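HSG 340: Moving and Storing Textiles
Handout 6: Rolled storage

Read before the April workshop. Bring a pencil (no pens in the workroom) and your notes from Handout 5 on folding.

Why roll

A flat textile can be stored flat, folded, hung or rolled. Flat is the best choice for anything small enough to fit a drawer. Once a piece is wider or longer than the largest drawer, the choice is usually between folding and rolling. Folding takes less room but puts strain on the same line of yarns for as long as the piece sits there. Silk breaks along a fold sooner than wool, and weighted silk sooner than either. A rolled textile has no sharp folds, so the strain is spread over the whole piece.

Rolling works for carpets, flatweaves, most quilts without thick batting, plain yardage, lace lengths, shawls and long table linens. It does not work for:

Garments with sleeves, darts or gathers
Painted or heavily coated cloth, unless a conservator has looked at it
Pieces with raised beadwork or metal thread in high relief
Quilts with thick or lumpy batting
Anything made of two layers that have shrunk at different rates

The last group causes the most trouble. When a lined hanging is rolled, the inside layer travels a shorter path than the outside layer and creases form on the inner side. Pieces like this are sometimes rolled on a very wide core, but the decision should be made case by case and written in the file.

Choosing the core

The core is the tube the textile is rolled on. Three things matter: diameter, length and what it is made of.

Diameter. Use the largest one your shelving allows. A thin, limp cloth can go on a narrow core. A stiff or thick one needs a wide core or it will crack or buckle on the inside of the turn. If you are unsure, go up a size.

Length. The core should stick out past the textile on both ends. The roll is then handled and supported by the core, and no weight rests on the cloth. A core cut flush with the edge of the textile is a common mistake and cannot be fixed without unrolling.

Material. Ordinary cardboard is acidic and will stain cloth over the years. Buy archival board if the budget allows. If it does not, ordinary tubes can be used with a barrier layer between the board and the textile. Polyester film makes a good barrier. Over the film goes a layer of washed, unbleached muslin or acid-free tissue, which gives the textile something to grip. Cloth slides on bare film and the first turns will go crooked.

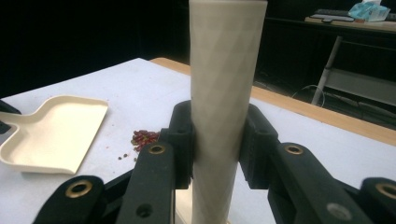 Fig. 1. Upright tube, pale beige.

Check each core for dents, ridges and loose seams before covering it. Run a bare hand down the full length. A ridge you can barely feel will show as a line in fine silk after a few years. Spiral-wound tubes often have a raised seam, and the tube should be padded or set aside for rugs.

Which way to roll

Roll in the direction of the warp where possible. The warp yarns are usually the stronger set, and a roll made along them is more even. If you cannot tell warp from weft, look for a selvage. The warp runs parallel to it.

Pile textiles are rolled with the pile facing out and in the direction the pile lies. Stroke the surface to find out. Embroidered pieces are also rolled face out, so that the stitches are not crushed on the inside of the turn. Plain flatweaves can go either way, but pick one way for the whole collection and stick to it.

Procedure

Clear a table longer than the textile if you have one. If not, use two tables pushed together and cover the gap with clean board.

1. Vacuum the table and lay down clean tissue or muslin.
2. Lay the textile face down if it is to be rolled face out. Square the corners by eye. Do not pull.
3. Smooth any creases with flat hands, working from the middle outward.
4. Lay interleaving tissue over the whole surface, overlapping the sheets by a hand's width.
5. Place the covered core at one end, parallel to the weft.
6. Start the roll with the tissue alone, then bring in the edge of the textile.
7. Roll slowly, with one person at each end for anything wider than your reach. A third person watches for creases and calls a stop.
8. Wrap the finished roll in muslin or polyester film.
9. Tie with wide cotton tape, snug but loose enough to slide a finger under. Never use string or rubber bands.

If one side starts to run ahead of the other, unroll back to where it was straight and start again from there. Pulling the cloth sideways to correct it only moves the strain somewhere else.

Fringe should be laid straight and covered with a folded sheet of tissue before it enters the roll. Tangled fringe can be combed with the fingers. Leave knots alone.

Case: the Sumampouw gift

The Sumampouw gift came to the Ikley collection with 366 textiles, most of them folded in trunks. Severyn Shevchuk ran the rehousing and has let us use his notes. Two points from them are worth your attention.

First, he measured before ordering anything. The widths fell into a few clear groups, and he bought cores in four lengths instead of cutting each one to fit. The leftover space on the racks came to less than he had expected.

Second, he did not roll everything. Nearly a third of the pieces stayed flat or went back into padded folds. Item 2218, a lined wall hanging from Skova, was rolled at first and then unrolled after the lining creased. It is now kept flat on a board under the bottom shelf. His note in the file says what was tried and what happened, so the next person will not try it again.

Storage of rolls

Rolls are hung or supported by the ends of the core. A pole through the core, resting on brackets, is the usual method. Rolls should not be stacked, and they should not be stood on end for storage, as the cloth slumps toward the bottom.

Label the outside with a tag tied to the tape: object number, short description, size, direction of roll, date rolled and your initials. Put the tag at the same end of every roll. Inspect once a year for insects.

For the workshop

Work in groups of three. Each group will cover a core and roll one practice cloth from the Jurnus study set. Come with written answers to these:

What would you change in the procedure for a velvet curtain with a cotton lining?
Your rack is shorter than your longest textile. List two ways to deal with it and the risk in each.
Write a full tag for the practice cloth your group was given in Handout 5.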